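An afternoon at the Jallia open day

I had been meaning to see the Jallia workshop for a while. They are in the old Foltthorpe building, up the stairs past the bike racks, and they open it to the public once a year. I went on my own, took the bus, and got there a little after two.

I expected robots. There were a couple of arms in the first room, switched off, with signs asking people to keep their hands away. The part that held my attention was in the second room, where the moving was being done by people. You sit at a table and hold a gripper in each hand, and you do a small household job with them. The grippers record how they were moved, and the recordings are later used to teach a robot arm the same job. The job I watched longest was putting a bottle into its box.
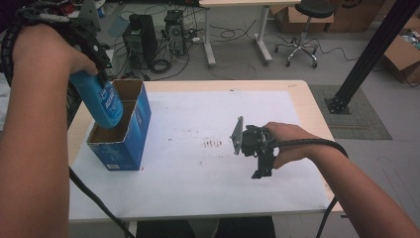
Madport, October

The bottle goes in neck first, and the box has to stay upright with its top open while you do it. With bare hands you wouldn't think about it. With the grippers you have to plan the angle before you get there, since your wrist doesn't bend the way you want with that much hardware on it. The cables tug a little too. I noticed people kept lifting their elbows to get slack.

The woman running the table said they had 381 good recordings of the bottle job so far, and that a recording gets thrown out if the bottle is dropped or if you stop in the middle to think. She didn't say how many had been thrown out. I asked how long a session lasts, and she said 16 minutes and then a break, because people's forearms get tired and their movements get sloppy.

I got a turn. Visitors were allowed 4 tries each. On my first I squeezed too late and the bottle rolled. The second was all right. The third I knocked the box over, and the fourth went in, slowly. The squeeze is on a trigger and it's lighter than I had guessed. What I found hard was judging how far apart the tips were. You look past them at the thing you want and forget that they stick out on both sides.

There was a screen at the next table with views from the cameras on the grippers. From there you see the two black fingers and whatever is between them, and a lot of the time that is only a blank white surface with some brown marks on it.
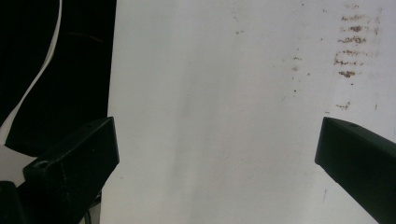

Someone behind me asked whether a robot would learn the marks by mistake, as if they were part of the job. The answer was that it could, if every recording were made in the same spot, so they change the background and move the table every so often. He wanted to know how often. Whenever a batch is finished, he was told, and a batch takes about a week.

I liked that answer because it was a boring one. A lot of the work seemed to be like that, moving furniture and starting over. They also have to do the job from different starting points. The box can be standing up or lying flat, and the fingers have to come down on either side of it without shoving it away. Lying flat it looks wide from the gripper's camera, and you have to open up all the way to leave room.
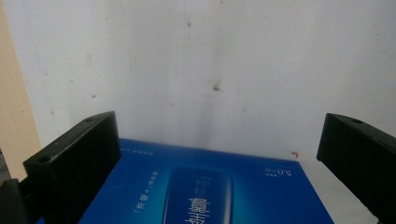 The talk downstairs

At four there was a short talk in the Wojcik room on the ground floor. I caught most of it. They played a clip of an arm doing the bottle job by itself, at normal speed, and it was slower than I was on my last try, which cheered me up. It paused above the box for a long moment before going in. The speaker said they were working on the pause.

Coffee was free and not very good. If you go next year, wear short sleeves or something with tight cuffs, as mine kept catching under the strap. The elevator was out of order, so check first if stairs are a problem. I took the bus home at five and my right thumb was sore until the next morning.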